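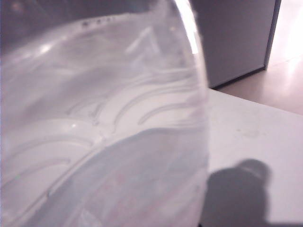 Flora Chisholm reckons I've got Pollen all wrong. She emailed at two in the morning, straight after watching it, to say that the mother is the one we're meant to be angry with, that the beekeeper is a red herring, and that if I'd stopped going on about the soundtrack in my last post I might have noticed. Fair enough, Flora! I went back and watched it again, and I've ended up somewhere between the two of us, so you're all getting a second post on a film that most of you haven't seen yet.

For anyone who missed the first one, Pollen is the debut feature from Ursina Camenzind, shot in and around a village called Etham over one wet September. It's about Drelta (yes, that's her name, and yes, everybody in the film gets it wrong at least once), who comes home to help her mother sell the family's garden centre and then doesn't leave. That's more or less the plot. There's a beekeeper called Bárány who rents the bottom field and may or may not be her father, and there's a buyer who keeps ringing and never turns up. It lasts an hour and a half and I'd say twenty minutes of that is people standing in greenhouses not saying what they mean.

I loved it the first time for fairly shallow reasons. I grew up near a garden centre very like that one, with the same sad café and the same racks of birthday cards that had gone yellow in the sun, and I was so busy being pleased about all that (they've got the squeaky trolleys! they've got the tape of birdsong!) that I let the mother drift past me. Ornella Lombardi plays her, and she's so quiet in the first half that I'd put her down as background. I wrote that she was "a bit underused", which I'd now like to take back.

What I'd missed is the ledger. Early on, when Drelta is going through the office drawers, she finds the accounts book and reads out a figure, 4000, and her mother says "oh, that was the boiler" without looking up. Then about an hour later there's the scene in the van, with the rain coming down, where Bárány mentions that he paid for the boiler himself. He just drops it in while he's hunting for his glasses. First time round I was looking at the glasses. Second time I said "OH" so loudly that the dog got up and left the room.

So where did the money go? Flora is certain the mother has been paying someone to keep away, and that the buyer on the phone is the someone. I don't think the film will quite let you have that. Camenzind never gives us the other end of those calls, and on the second viewing I noticed that Lombardi changes her voice for some of them, goes up a bit, gets posher, and for others she's very nearly whispering. I think there are two different callers. I can't prove it, and I sat there rewinding like a madwoman trying to, but I'm fairly sure.

Flora's other point was about the ending, and this is where we properly disagree. (Skip this paragraph if you want to go in fresh.) Drelta finds the hives open and the gate open and her mother's coat on the post, and the film stops. Flora thinks the mother has gone off with Bárány and good riddance. I think she's gone to Etham station on her own, because of the timetable pinned up in the kitchen, which we see twice and which has one train underlined. You don't underline a train in a film for nothing! Mind you, I also thought the dead wasp on the windowsill was going to be important, and it was just a wasp.

I haven't changed my mind about the music. Fraser Cairns did the score and it's mostly one cello and what sounds like somebody rubbing a wet finger on a glass, and there is far too much of it. The argument in the car park is a brilliant bit of acting and I could barely hear it. Flora says I'm getting old. My sister, who watched the first half over my shoulder while she was eating her tea, asked if something was wrong with the telly.

The photography I'd happily go on about all night. Ross Tennant shot it and he's wonderful with grubby light, all that condensation and old glass, faces turning up behind the tomato plants and sliding off again. There's one long take where Drelta walks the length of the main greenhouse locking up, 54 seconds of it (I timed it, sorry), and you see the sky go from grey to a sort of bruised plum in the time it takes her to reach the far door. I don't know how they got that. Patience, I suppose, and a lot of sandwiches.

One thing I do want to moan about is how hard it is to see. It had a week at our nearest cinema, in the small screen, in the afternoons, when anyone with a job couldn't go. I went to the last showing and there were two of us, me and a man who slept through it with his hat on. Now it's on one of those rental sites where you have to make an account and confirm your email and then it forgets you. The page told me 1589 people had it on their watchlists, which is a nice number but I do wonder how many of them are going to press play.

Press play! Watch the mother's hands, keep an ear on the phone calls, and turn the volume down whenever someone picks up a watering can, as that's usually when the cello starts. Then come back and tell me whether it's the train or the beekeeper. Flora has already said she isn't budging, and I've told her I'm watching it a third time once my sister's gone home and I can have the good chair back.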